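Can any machine clear up after breakfast yet?

Posted July 29, 2019 in Home & Kitchen Help

My hands aren't what they were, and my daughter keeps telling me that robots will be doing the dishes any day now. I've had a robot vacuum for years and I love the silly thing, but a vacuum doesn't have to pick anything up! Is there a machine for sale that would take the cups and plates off a table, put them away and maybe wipe down afterward? I don't need it to be fast. I'd happily go and read the paper while it worked.

Muteo

3 replies

Clokance

I spent 15 years fixing packaging machines, so I'll give you the long version, sorry in advance. In a plant, everything arrives in the same spot, facing the same way, and the arm just repeats itself all day. Breakfast isn't like that. Take a small spread like this one, which is tidier than my kitchen ever gets:

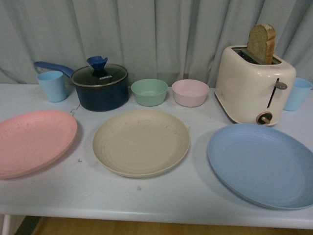
What each thing would ask of a machine

Plates: they lie flat, so there's hardly any edge to get a finger under. You and I tip one up without thinking about it, but an arm has to find the rim and slide beneath it.

Saucepan: glass is hard for cameras because they tend to look straight through it, and here the lid is clear. The blue knob helps. The long handle runs behind a cup, so move the pan first and you may well knock the cup over.

Toaster: a slice of bread standing up in the slot is soft, and squeezing it just hard enough is still research work.

Cups and bowls: the easy ones, really. I'd trust a decent arm with those today, one at a time, with you standing nearby.

So for buying one at the store, no, I'm afraid not yet. A good dishwasher and a light rolling cart would do more for your hands this year.

Binov

no. get a dishwasher

Mtshali

I'm a bit more hopeful than the others! I saw a demonstration at an open house in July where an arm put away two bowls and a mug, and everybody clapped. It did take roughly 2 minutes for each one, mind you, and somebody had set them out very neatly beforehand. I asked what it cost and got a kind smile. In the meantime, look at lightweight plates with a raised rim, they're so much easier on sore fingers.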